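Stirno Bench Cell Rule Kit, the boxed version
Reviewed March 2, 2020
5 months of use, small cell, bin picking

Quick one, got a shift to get back to. Bought this from Skamdale after our old house rules (two pages, taped to the door, coffee on both) stopped matching what we were really doing. The Stirno kit is a ring binder, a stack of wipe-clean cards, a roll of tags and a pad of sign-off sheets. No software. No login. Good.

What it's for

Keeping a small robot cell in order. Picking out of bins, benchtop work, one arm, people walking up to it all day long. It is NOT a risk assessment and it says so on page one, in big type. You still have to do yours, and you still need the arm maker's manual and whatever standards apply where you are. Think of it as the daily habits that sit on top of all that.

The cards

91 of them. Too many. I pulled out the ones for conveyors and welding on the first day and never looked back. What's left is good. One rule per card, short, a box for the initials, and a line on the back for why the rule is there. The backs are the best part. People follow a rule when they know what it's for.

Ones we use every morning:

Fixtures. Bin clamped, clamp tight, try to shove it by hand before the arm gets power. If it shifts, stop.

Loose parts. Nothing on the table that isn't the job. Screws, allen keys, bits of tape. The card says to look from above and then again from the side, and the second look does catch things.

Cables. Run the wrist through its range at slow speed and watch the loops. Look for snags, rubbing, a loop that goes tight at one end. Same for the hoses down at the gripper.

Wear. Bin walls and fingertips. Write down where the scrapes are, not only that there are some. We'd never done this. Now we have a sheet that shows the same patch getting worse week by week, wich is handy when you need to ask for money.

Access. Who can be inside the line and what state the arm has to be in. Read it to new people out loud. Ours had gone soft on this and the card gave me something to point at.

The tags

Meh. Strong enough, but the print rubs off where your thumb goes. Switched to our Drono ones after a month and kept the Stirno ones for the drawers. If you do a proper lockout you'll have your own tags anyway.

The sign-off sheets

Fine. Columns are narrow. One line per start-up, with a spot for the cycle counter, and ours was at 1753 when I started the pad, so I had to squeeze four digits into a box made for three. Small thing. Bugs me every morning.

Also no space for "found something, fixed it, carried on". Only pass or fail. So people tick pass. That's a real problem for a kit about good practice, you want the little finds on paper. I write them in the margin. Stirno, please just add a column.

Compared to the Diekmann one

Had the Diekmann binder at a previous job. Nicer paper, better index, written for a lawyer. Half the rules start with "personnel shall". It lived on a shelf. The Stirno stuff lives on a hook next to the bench and gets dirty, so I know which one I'd pick. Diekmann does have a much better section on changing grippers though. Stirno gives that one card and the card is thin. It tells you to check the fit and the fingers and doesn't say a word about re-teaching your approach to the bin walls afterwards. That's where I'd expect trouble.

Things I'd change

Fewer cards, sorted by type of cell.
A column for small finds.
A proper gripper change section.
Ring binder rings that close. Mine doesnt, quite.

A go at it on our bench

Went round with the morning cards again before writing this up. Fixtures card first, with the C-clamp on the corner of the front bin and the blue and black one lower down. Wear card gets the scraped band along the bottom of the white panel, plus the pale tip on the lower finger. Cable card, the yellow and black loop over the wrist. And loose parts: two small black screws on the table, right of the bin. Straight onto the sheet, in the margin, see above.
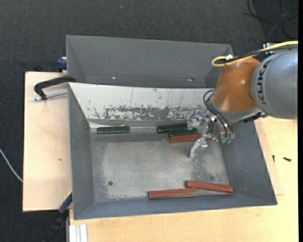 Buy it again?

Yes. Would get the refill cards only, and skip the tags. If you've already got written rules that people follow, save your money. If yours are on the door with coffee on them, get this, throw out the cards that aren't about you and hang the rest where the hands are. Refill pads are slow to ship, mine took 9 days, so order before you run out. Meant to do a follow-up in May if the binder holds together.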